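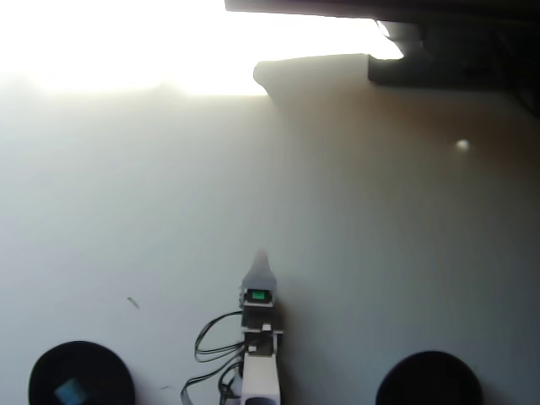 Surface Inspection Technician (Matte White), Zolell, Hendbridge

Reference: 229
Hours: 38 per week, early shift
Contract: permanent, after a probation period
Reports to: Greer Tennant, Finishing Supervisor
Start: August, or by agreement

Zolell makes and refinishes matte white work surfaces for laboratories, drawing offices and product display. The finishing room at Hendbridge is hiring one technician to inspect, clean and record surfaces before they are wrapped. The job is bench work. It does not involve spraying, sanding or cutting, all of which are done at the Rankin site.

Background

A matte white surface shows very little under flat overhead lighting. Most of the faults that customers send back are visible only when a strong light comes in from one side: short fibers, fine dark marks, dull patches, and shallow dents where the edge of the shadow bends. The same light creates a bright area where nothing can be read at all. A technician has to know where that area ends, inspect up to it, and then move the lamp or turn the panel so that the washed-out part can be inspected as well.

Color is a second difficulty. One white panel can look bluish on the lit side and slightly brown in shade. New staff often report this as a stain. The written method asks for a second reading with the panel turned before any change of tone is entered as a fault.

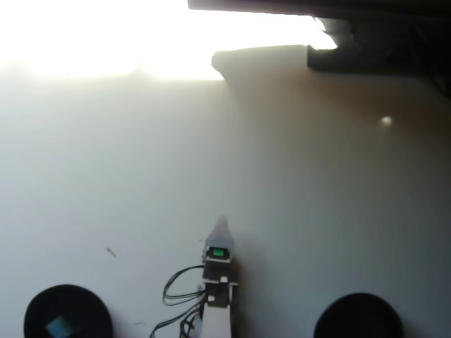 Matte white surface in strong light. A small tan speck lies left of center.

Duties

- Set up each panel at the inspection station and check it against the job sheet.
- Inspect the full surface in strips, working from the shaded end toward the lit end.
- Turn the panel and repeat.
- Record each fault by type and grid square, using the fault codes on the sheet.
- Separate loose debris from fixed faults. Loose debris is lifted, not wiped. Wiping a dry fiber across a matte finish can leave a polished track.
- Clean to the method for that finish and inspect again after cleaning.
- Keep loose items off the surface. Anything found on a panel goes in the tray and is noted on the sheet, including items too small to matter to the finish.
- Pass panels for wrapping, or hold them with a red tag for the supervisor.
- Change lamp filters, cloths and lifting tape at the intervals shown on the wall chart.

A full shift covers almost 63 panels of the standard size. Large-format panels take longer and are planned separately. There is no bonus linked to panel count. Output is reviewed monthly together with returns, and a technician with slow numbers and few returns is considered to be doing the job correctly.

Fault codes in use

F - fiber, hair or thread, loose
M - mark, dark, fixed or not yet known
D - dent or low spot
P - polished or shiny area
T - tone change confirmed in both readings
X - other, describe in words

Applicants do not need to learn these before interview. Code M causes the most disagreement within the team, and part of the training is spent on it.

The room

The finishing room is on the ground floor, with its own door from the loading corridor. Work is done standing or on a high stool. The light at the station is strong and comes from the side, and the rest of the room is kept fairly dim so that the eye can adjust. Breaks away from the light are scheduled every hour and must be taken. Lint-free coats and caps are supplied. Wool, fleece and loose-knit clothing cannot be worn in the room, under a coat or otherwise.

The team currently has five people, with two at inspection, two at cleaning and wrapping, and one supervisor. The new technician will mostly work alongside Ultan Ó Flaithearta, who wrote the present method for side-lit inspection and handles the first weeks of training.

Required

- Good near vision, corrected or uncorrected, and normal contrast sensitivity. A test is arranged by Zolell after a provisional offer.
- Steady hands for lifting small particles with tape or a soft point.
- Clear handwriting. Sheets are filled in by hand at the station and copied to the system at the end of the shift.
- Able to lift one end of a standard panel with a second person.
- Able to keep to a written method for several hours and to report when it has not been followed.

Useful but not required

- Experience in paint inspection, photographic retouching, framing, print finishing, dental ceramics or similar close work.
- Knowledge of matte coatings and how they react to common cleaners.
- Some experience setting lamps at low angles.

Full color vision is not required. All T codes are checked with a meter before a panel is rejected.

Not suitable for

People who get migraines from glare should read the section on the room carefully and may call before applying. The light level at the station cannot be reduced without losing the faults it is there to show.

Training

The first week is spent on reference panels with known faults. The trainee inspects each one, hands in a sheet, and goes through it with the trainer. From the second week the trainee works on live panels as second reader. Signing off alone normally begins when second-reader sheets agree with the first reader's for a full week in a row. There is no fixed date for this.

How to apply

Send a one-page summary of work history to Morag Ogilvie in the Hendbridge office, quoting reference 229. Add a short paragraph describing a time you found a small fault in something, how you found it and how you recorded it. A cover letter is not needed.

Shortlisted applicants will be asked to come in for a half-morning starting at 8:30. This includes a practical test with three panels and a conversation with Greer Tennant. Bring reading glasses if you use them for close work. Test sheets are marked for clear recording as well as for faults found - a guess entered as a guess loses no points.

Questions about the eye test or the room can go to Effie Moffat at the same office.

Last updated: August

Home Products Refinishing Sites Jobs Contact

Related vacancies
Wrapping and Dispatch Assistant, Hendbridge
Spray Finisher, Rankin
Panel Repair Trainee, Rankin
Stores Clerk (part time), Wotby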